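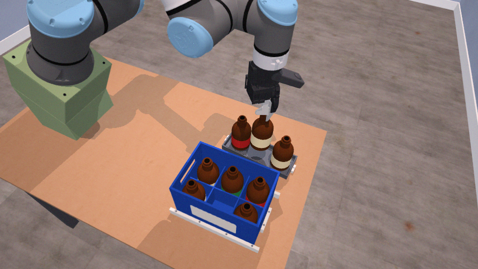
Häufige Fragen zur Datensammlung im Projekt Bostwood

Was macht ihr da eigentlich den ganzen Tag?
Wir bringen einem Roboterarm bei, Flaschen zwischen Kasten und Tablett umzuräumen, und zwar durch Vormachen. Ein Mensch steuert den Arm, die Simulation schreibt mit, und am Ende liegt ein Beispiel auf der Platte, aus dem das Modell später lernt. Das klingt nach Zukunft und fühlt sich an wie Leergut. Gespielt wird immer auf demselben Tisch: blauer Kasten mit sechs Fächern, dahinter schräg das dunkle Tablett, links auf dem grünen Sockel der Arm. Wenn der Greifer wie hier am Hals der mittleren Flasche auf dem Tablett steht, sieht man deren Öffnung nicht mehr, und genau diese Stellen im Ablauf interessieren uns. Freie Flaschen erkennen kann jeder.

Warum in der Simulation und nicht am echten Tisch?
Weil simulierte Flaschen keine Scherben machen. Außerdem lässt sich eine Szene per Tastendruck zurücksetzen, während man am echten Tisch jedes Mal selbst der Roboter ist. Der Umzug auf echte Hardware kommt später und läuft unter dem Namen Cordeiro. Dafür gibt es eine eigene FAQ, die derzeit aus einer Überschrift besteht.

Was zählt als ein Beispiel?
Eine Episode: eine Flasche wird gegriffen, angehoben, am Zielort abgestellt und losgelassen, danach fährt der Arm zurück. Wer zwei Flaschen in einer Aufnahme versetzt, hat kein doppelt gutes Beispiel erzeugt, sondern eines, das jemand von Hand zerschneiden muss. Dieser Jemand sitzt im selben Raum wie ihr.

Wie lang darf eine Episode dauern?
Höchstens 40 Sekunden. Danach bricht Driltard, unser Aufnahmeprogramm, kommentarlos ab. Die meisten Abbrüche entstehen in den letzten Zentimetern über dem Fach, wo der Ehrgeiz einsetzt. Wenn die Flasche nach dem dritten Anlauf noch schwebt, bitte abbrechen und neu beginnen.

Wie viele Episoden muss ich pro Schicht schaffen?
60 gültige. Ungültige zählen nicht mit, werden aber gespeichert und tauchen in der Statistik auf, die wir nur anschauen, wenn uns langweilig ist. Wer schneller fertig ist, darf gehen. Wer sehr viel schneller fertig ist, bekommt Besuch von der Qualitätsprüfung.

Soll ich möglichst perfekt fahren?
Nein. Fahrt so, dass die Bewegung einen erkennbaren Plan hat. Kleine Korrekturen sind erwünscht: Das Modell wird später danebenliegen und sollte dann schon einmal gesehen haben, wie man wieder herauskommt. Unerwünscht sind dagegen Denkpausen mitten in der Luft. Ein Modell, das mit Denkpausen trainiert wurde, lernt die Pause mit und lässt das Denken weg. Wir hatten so eines. Es stand sehr würdevoll über dem Tisch und tat nichts.

Wo genau soll ich die Flasche greifen?
Am Hals, von oben, mit beiden Fingern auf gleicher Höhe. Griffe an der Schulter sind zulässig, wenn der Hals nicht erreichbar ist, und bekommen das Kürzel S. Flaschen umwerfen und dann liegend aufsammeln ist eine beachtliche Leistung, gehört aber in einen anderen Datensatz.

Spielt die Farbe des Etiketts eine Rolle?
Für den Arm nicht, für die Aufgabe schon. Zu jeder Episode gehört ein Anweisungssatz, etwa "Stell die Flasche mit dem roten Etikett in das freie Fach vorne in der Mitte". Wenn ihr dann eine andere Flasche nehmt, ist die Bewegung in Ordnung und der Satz gelogen. Solche Episoden sind schlimmer als misslungene, denn sie fallen bei der Sichtung kaum auf.

Der Satz ist mehrdeutig. Was nun?
Vor dem Start die Taste M drücken, dann wird ein neuer gezogen. Zwei Flaschen mit hellem Etikett und der Satz "Nimm die helle": Das passiert, der Textgenerator kann zwar Grammatik, hat aber nie auf den Tisch geschaut. Bitte nicht raten und auch nicht während der Fahrt umentscheiden.

Die Flasche ist durch den Kastenboden gefallen. Habe ich etwas kaputt gemacht?
Nein, das war die Physik, oder das, was wir hier dafür halten. Episode mit P markieren und zurücksetzen. Das gilt auch für Flaschen, die beim Loslassen zittern, senkrecht starten oder sich mit dem Kasten zu einem neuen Gegenstand vereinen. Bildschirmaufnahmen davon dürfen im internen Kanal geteilt werden und sind dort der beliebteste Inhalt.

Warum sieht der Aufbau jedes Mal ein bisschen anders aus?
Das macht Tarik, unser Szenengenerator. Er würfelt aus, welche Fächer belegt sind, wo die Flaschen stehen, wie das Tablett gedreht ist und woher das Licht kommt. Ohne diese Abwechslung lernt das Modell eine einzige Szene auswendig und ist beleidigt, sobald jemand den Kasten um eine Handbreit verschiebt. Gelegentlich würfelt Tarik Unlösbares, zum Beispiel einen vollen Kasten samt Auftrag, noch etwas hineinzustellen. Dann bitte U drücken und keinen Heldenmut zeigen.

Stören die Schatten?
Euch vielleicht. Der Arm wirft einen breiten Schatten über den Tisch, und der darf da bleiben. Wer ihn in den Einstellungen abschaltet, sieht besser und nimmt Daten auf, die wir wegwerfen. Driltard protokolliert das, ihr müsst also nichts beichten.

Werden misslungene Episoden gelöscht?
Nein, sie wandern in einen getrennten Ordner. Aus ihnen trainieren wir den Bewerter, der Erfolg von Misserfolg unterscheiden soll. Bei der letzten Prüfung lag er in 91 Prozent der Fälle richtig. In den übrigen hielt er am liebsten eine schief im Fach lehnende Flasche für einen Erfolg. Darin ähnelt er manchen von uns kurz vor Feierabend.

Wer prüft, was ich aufgenommen habe?
Zuerst der Bewerter, dann ein Mensch, und bei Streit ein zweiter Mensch. Jede Episode mit Kürzel wird vollständig angesehen, vom Rest eine Stichprobe. Kommt etwas zurück, steht der Grund im Kommentarfeld. Steht dort nur ein Fragezeichen, ist das ebenfalls ein Grund, und ihr dürft nachfragen.

Die Steuerung zieht nach links.
Controller auf den Tisch legen, Hände weg, Taste K gedrückt halten, bis der Balken grün ist. Zieht sie danach immer noch, den anderen Controller nehmen. Es gibt 2, und ja, einer davon ist der schlechte.

Darf ich dabei Musik hören?
Ja. Wer im Takt fährt, möge bitte etwas Langsames wählen.

Wann ist die Sammlung abgeschlossen?
Geplant ist August. Neue Schichten werden jeweils morgens in der Liste freigeschaltet, Tausch bitte direkt dort eintragen. Fragen, die hier fehlen, gehören in das Formular am Ende der Schichtliste.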